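Visits and Partnerships | Workplace Automation

The delegation visited the Dindico test room in February, received by Ulises Acuña. Kitchen handling tasks are tried on a tabletop with toy vegetables and a steel saucepan.

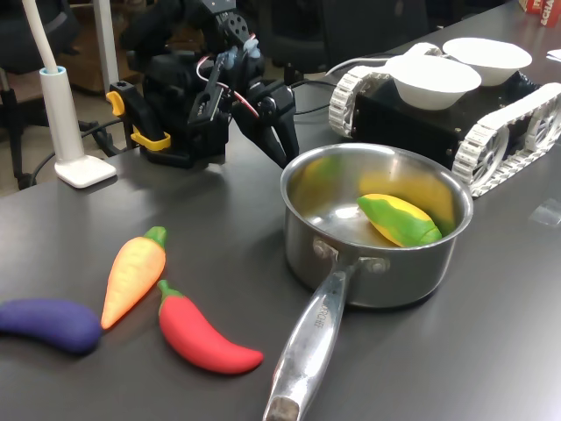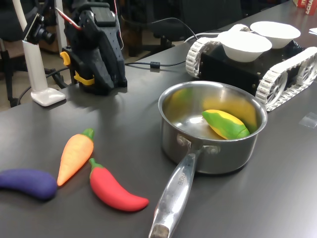
Staff at the Bamum canteen, which serves 500 meals a day, raised the matter of working hours. Mr. Acuña stated that no positions would be cut and that two kitchen assistants would be trained as operators. Training takes 27 hours and is paid.

Last updated: January 1, 2018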